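Last updated: October, 4:40 pm
October – Impi Oksanen

Card rack, second go. Carrying on from the last entry, where I left it with the left row finished and the right row still binding.

Moved the whole job out of the workshop and into the Molis room this morning. The bench is tied up with the Rantala drawers and I wanted more floor. The gray carpet in there is short enough that the rack stands steady on it, and offcuts don't roll far. Downside is sawdust. I did all the sanding outside the door and only brought pieces in after brushing them off. Vacuumed twice anyway.

The job, for anyone reading this cold: Rantala want a rack for the Liltum printed cards, with two rows of compartments, a divider down the middle and shelf boards across. They already have one from us. The complaint was that the cards lean forward when a compartment is less than half full, and then slide down so you can't read the top line. Also the upright divider on theirs has gone slightly out of true and the shelves on the right side have opened up at the front.

Before touching anything I checked the old drawing against the old rack. The drawing says 356 mm between the inside faces of the uprights. I measured it at top, middle and bottom, and it is right at the top and middle and 2 mm over at the bottom. So the spread is at the foot and the boards themselves are fine. I had been blaming the slots and was about to cut new ones. Glad I didn't.

Cleared the floor first. There was a lot lying about and I put what I could against the wall. The rolled things I left flat, because they fall over every time they are stood up.
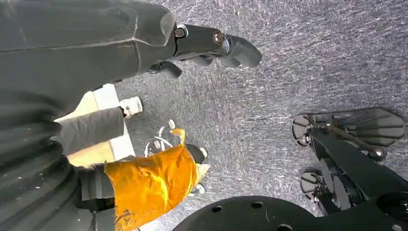 Then laid out the boards in the order they go in, bottom shelf nearest the door. I numbered the back edges in pencil, left row L and right row R, counting up from the bottom. Last time I numbered from the top and then turned the rack over to glue the foot, and lost half an hour working out what went where. Pencil on the back edge only. The front edges are pale where they are cut and Rantala like them that way, so no stain and no marks on those.

Dry fit, first pass:

Left row went together by hand. No mallet. A little play in L3, not enough to worry about.

Right row: R1 and R2 fine. R3 tight at the back corner. R4 would not go past halfway. Took R4 out and found a lump of old glue in the slot, left from when I used that divider for the test piece. Scraped it with the narrow chisel. Went in after that with a push.

R5 is a hair short. I can see daylight at the divider end if I hold it up to the window. I will cut a new one. I considered a shim and decided against it, shims in these always work loose when people pull cards out in a hurry.

Checked for square corner to corner. Out by less than the thickness of my pencil line, which I will take.

On the leaning cards. I tried three things on the old rack before starting on the new one, with cards from the Liltum box (we have over 500 of them here for testing, please don't throw the box out, it is the one with the torn lid).

First, a strip glued along the front of the shelf. It stopped the slide completely but made it hard to get a finger under the last few cards. No good for the people who have to use it.

Second, tilting the shelf back by planing the underside at the rear. This works well and you can't see it. But it is slow, it has to be done for every shelf, and if one is planed a bit more than its neighbor the row looks crooked.

Third, a thicker backing card behind each stack to take up some of the depth. Cheapest by a long way. It holds the stack upright until there are only a handful of cards left. Rantala can swap the backing themselves when it gets tatty.

I am going with the third, plus a very slight tilt on the two lowest shelves only, where you look down on the cards and the lean shows most. If Rantala come back and say the others lean as well then we plane them later. The slots allow for it.

Loaded the top compartments first to see how the cards read from standing height. The lettering on the left one is easy to read from the door. The right one catches glare from the ceiling light if the card sits too far forward. Pushing it back a finger's width fixed it.
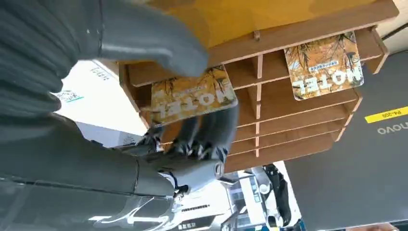 Rest of the afternoon went on the spacing. Rantala's list for the Liltum range now runs to 2,562 cards, if everything is stocked at once, and this rack won't hold that or anything close to it. I rang and asked. They said they only put out the current ones and keep the rest in drawers (the same drawers now covering my bench). So the compartment size stays as drawn. Worth writing down because somebody will look at the list and the rack together one day and think one of them is a mistake.

Glue: used the Zolus on the foot joint and the ordinary white on the rest. Zolus grabs faster than I like, and there was no time to shift the upright once it was on, so get it clamped in place dry, mark it, then open it, glue, and go straight back to the marks. Two clamps at the foot, one across the top. Put scrap under the clamp pads. I forgot on the test piece and there are two round dents in it.

A brace across the back at foot level this time, since that is where the old one spread. Thin, so it clears the skirting. Screwed, with pilot holes. The boards are too thin to take a screw without one, and I split a piece of scrap proving it.

Still to do:

New R5. Stock is on the rack over the saw, the piece with the blue tape.
Plane the two lowest shelves, both rows, and check left against right before gluing.
Cut the backing cards. One pattern should do for all compartments, but try it in L3 first because of the play.
Ease the front corners with fine paper. Just enough that they don't catch a sleeve.
Ask Rantala if they want the old rack back or repaired. It only needs pulling in at the foot and a brace. An hour's work, if the joint comes apart cleanly.

Clamps stay on overnight. I have put a note on the door of the Molis room asking people to walk around it. The vacuum is still in there too, behind the door, with a full bag.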